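Budget for the rehearsal before the robot
Sum-yee Liao

Public bodies that intend to buy handling robots tend to begin with the price of the machine. The case made here is that they should begin a stage earlier, with simulation, and give it a budget line of its own.
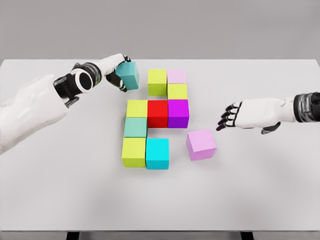 A task as plain as setting coloured cubes into a pattern on a table can be tried in simulation long before any arm is delivered. Two hands must share one small surface, and each must keep clear of the blocks already laid. These matters decide whether a purchase will serve its users, and they can be studied while the order form is still blank.

The Tarkcombe workshop followed this course last year. It set aside 4,000 pounds for simulated trials and ran 314 of them before inviting offers from Pirkau and Bogale. By August the specification had been rewritten. The reach asked for was shorter, the bench was deeper, and a costly option for the wrists had been dropped.

The neighbouring site at Drasuseck bought first and planned afterwards. Its equipment is sound, but the benches had to be replaced, and the training budget was spent on that work. Staff there now have use of the machines for two mornings a week — a poor return on a large sum.

It will be objected that a simulated cube has no worn corners and that a simulated table never wobbles. The objection is fair. Simulation does not settle questions of grip or wear, and any supplier who claims otherwise should be asked for a trial on the buyer's own floor. I would hold back 50 per cent of the purchase price until such a trial has been passed.

Finance officers may resist paying for work that leaves nothing on the asset register. They should look at what their last change order cost, and set the two figures side by side before the next round of bids is opened.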